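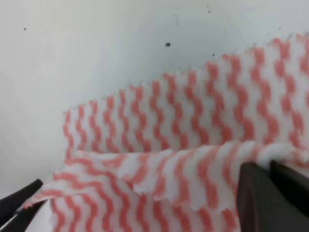
Jomia Confectionery
Product and Packing Meeting, July
Minutes

Present: Radomír Štefanec (chair), Danish Janjua (kitchen), Rizwan Dhanial (purchasing), Hina Mughal (packaging and catalog)
Apologies: Babar Minhas (sales). He sent written notes, which were read under the items they belong to.
Minutes taken by: Hina Mughal

1. Minutes of the last meeting

Approved with one correction. Under the almond bark item, "remove from catalog" should read "remove from spring catalog." The bark stays in the fall and winter catalogs.

2. Matters arising

Shrink band on the small jars: done. Danish reports that the new bands go on without tearing as long as the heat tunnel is kept at the lower setting. The setting has been written on the card next to the machine.

Sugar-free mints: still no reply from the supplier on the ingredient statement. Rizwan will write again. Until the statement comes in, the mints are not to be listed anywhere, including the order form for returning customers.

Broken pretzel rods: the question was whether to sell them by the bag at the counter. Agreed to try it through the end of August. Bags are to be weighed and labeled the same way as the whole rods, with the full allergen line.

3. Laxdal toffee

Danish brought samples of the Laxdal toffee from the last two trial batches. The first was cooked to the same temperature as our regular butter toffee and the second a little higher. The second has a cleaner snap and does not stick to the wrapper. The first has better flavor but was soft at the corners after a week on the shelf in the packing room.

Radomír preferred the first. Hina and Rizwan preferred the second. Babar's note says customers at the spring trade show asked for something that can go out in warm weather, and that he would take whichever one travels better.

There was some discussion of salt. The trial batches use flake salt on top, and a good part of it ends up at the bottom of the bag. Danish would like to stir half of it into the toffee before it is poured and put the rest on top. He does not expect this to change the cooking time.

Agreed: one more batch at the higher temperature, with the salt split as described. Samples to be kept in the warm cabinet and in the packing room and compared at the next meeting. No price to be given to customers before then.

Action: Danish

4. Fall gift box

The contents list was gone through line by line. Caramel corn was left out on purpose this year because it takes up too much room for its weight. The agreed contents are:

Laxdal toffee, if approved (otherwise butter toffee)
Maple cashews
Dark chocolate orange peel
Cheese crisps
Cinnamon almonds
Soft licorice twists

Rizwan pointed out that the cheese crisps have the shortest date of anything on the list and will set the date for the whole box. The current supplier gives three months from delivery. He has asked whether we can have smaller, more frequent deliveries so that we always pack from fresh stock. They are willing, but the freight goes up. Radomír asked for the freight figure in writing before deciding.

Babar's note asks for a version of the box without nuts. Danish said the kitchen cannot promise nut-free on any line, since the cashews and almonds are roasted in the same room. A box with no nuts among its contents could be packed, but the label would still have to say it was made where nuts are handled. Radomír said he would not offer it, as customers will read the front of the box and skip the label. Hina agreed. Babar to be told.

Action: Rizwan (freight figure), Radomír (reply to Babar)

5. Box and sleeve design
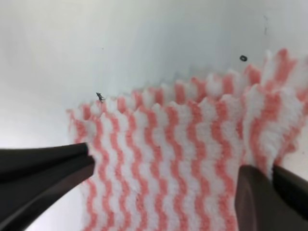
Rerodari has sent proofs for the fall sleeve, and the main point to settle is the stripe. Their proof has straight stripes in dark red on cream, the same as last year with a different logo position. Hina would like something lighter and has asked them whether a wavy stripe can be printed without the lines filling in at the fold. For color she suggested the salmon pink and soft white of the zigzag striped cloth, with the stripes running top to bottom as they do there. Radomír thought the pink was more of a spring color but had no objection to the wavy line. Rizwan asked that whatever is chosen stay at two inks, as a third puts us in the next price group.

Agreed: Hina to ask Rerodari for two proofs with the wavy stripe, one in coral pink on white and one in rust on white. Both to use the existing die so that no new tooling is needed. The scalloped edge on the sleeve opening was discussed and left for another year.

The window in the lid was also discussed. Danish said the chocolate orange peel blooms if the boxes stand in a bright store window, and he would sooner have no window at all. Babar's note says buyers like to see the contents. A smaller window, placed over the cashews and almonds and away from the chocolate, was accepted by everyone present. Hina will mark up the lid drawing.

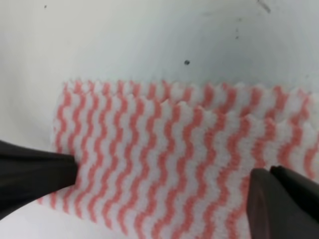
Cloth with wavy coral pink and white stripes and a scalloped top edge.

Color names on the order sheet: Rerodari uses its own names, and last year "blush" was taken by us to mean one thing and by them another. From now on all colors are to be ordered by ink number, with a printed swatch attached. Rizwan will not sign an order without the swatch.

Action: Hina (proofs, lid drawing), Rizwan (order sheet)

6. Shipping

Skinar has given notice that the afternoon pickup moves from 4:30 to 3:45 beginning in August. This affects the packing line, which now finishes the last pallet close to 4:15. Options considered:

Start the line earlier. Danish said the kitchen could have product cooled and ready by then on most days, but not on toffee days.

Hold the last pallet overnight. This is acceptable for nuts and licorice. It is not acceptable for chocolate in warm weather, as the dock is not cooled.

Ask Skinar for a later pickup at extra cost. Rizwan has asked and is waiting for a price.

Agreed: chocolate orders to be packed first from August on, and nuts and licorice last, so that anything held overnight can stand it. To be looked at again when the price from Skinar is in.

Damage claims: around 13 claims are open from the Easter period, nearly all for crushed corners on the large box. Radomír asked whether the fault was the box or the stacking. Rizwan has photographs from customers and believes it is the stacking, with heavy tins loaded on top of gift boxes. A note on loading order will be put up at the dock door. Claims are to be answered before the end of the month, with a replacement box offered in each case.

Action: Rizwan

7. Counter sales

Hina reported that the sample tray at the counter is being emptied early in the day. It is to be filled at opening and again after lunch, and not in between. Tongs are to be used for refilling. The small paper cups are nearly finished and more have been ordered.

The licorice jar has a cracked lid and has been taken off the counter. The licorice is being sold from the closed bags until a new lid comes.

8. Catalog

Text for the fall catalog is due at the end of the month. Each product entry is to give the net weight first, then the name, then no more than two lines of description. Danish asked that "handmade" be used only for the items that are cut and dipped by hand, meaning the toffee and the orange peel. The maple cashews are coated in the drum and should be called "small batch." Agreed.

Babar will check all prices against his list before the text goes out. Where his list and the website differ, his list is correct.

Action: Hina (text), Babar (prices)

9. Any other business

Danish asked for a second sugar thermometer. Approved.

Rizwan will be away the first part of August. Radomír will sign purchase orders during that time.

10. Next meeting

To be held once the Rerodari proofs and the new toffee batch are both ready. Hina will send the time.

Meeting closed at 11:40 a.m.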